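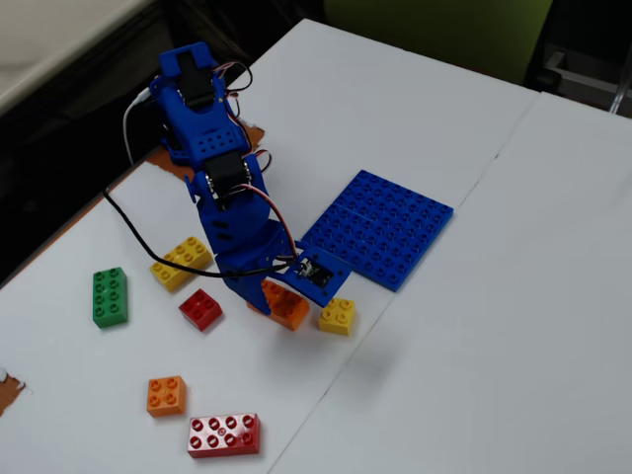
The blue arm over its orange brick, on a white tabletop

Home | Visits | Makers | Contact
May - by the Clildale visits desk

What an afternoon at the Lustelix glassworks in Pevesar! We got there at 3 and went straight to the furnace hall, where the melt sits above 1000 degrees and you feel it from the doorway. The blowers let us stand close enough to hear the pipes turning - I could have stayed all day. Next door they cut the Cele range, a pale green tumbler with a heavy foot, and pack 200 to a crate. The shop sells seconds too (I bought four). Wear closed shoes, and go up to the old pattern loft if it's open.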